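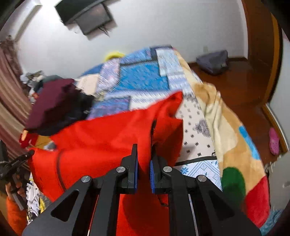 Search this site
Enter your keywords
Go

Session 5: How a Sighting Becomes a Story

Okay, so last time we got through the basics of what witnesses can and can't tell us about lights in the sky. Today I want to stay with one case, the Tidolville lights, and look at the paperwork. I love this case. I've been dragging it into classrooms for years and I still find new things in it.

Quick recap for those who missed the reading. One night in January a bunch of people in Tidolville (population 4,000 back then) saw orange lights moving over the ridge. The first written account is a letter from a shop owner named Grabner, sent the next morning. He says "several lights, slow, no noise." No shape, no size. Keep that letter in your head because we'll need it!

Now compare the later versions in your packet:

- The local newsletter, a week later. The lights are in a triangle.
- The Mimby club report, that spring. The triangle is solid and blocks out the stars.
- The paperback, 30 years on. The craft is 50 yards wide and it hums.

I'm not saying anyone lied. Most of these writers were careful people and some of them talked to the same witnesses. But look at who read what before they sat down to write. The Mimby interviewer carried a sketch of the triangle and showed it to people before asking what they saw (page 3 of the packet, bottom paragraph). Once you've spotted that, it's pretty hard to read the statements the same way again.

Marlies Hauser calls this "borrowed detail" in the article I handed out, and I think it's a useful name. She's tougher on the paperback than I am - I'd give the author some credit for printing the Grabner letter in full, even if he ignores it for the rest of the chapter.

Somebody asked me after class whether the Aner file settles it. Not really. Aner collected about 30 statements, but there are no dates on most of them, so we can't tell which came before the newsletter. If you want to have a go at sorting them by wording, please do, I'd read that paper happily.

For next time: pick one detail from the paperback and trace it back as far as you can. One page is plenty. Write down where the trail stops, and bring the packet with you - I've run out of spares.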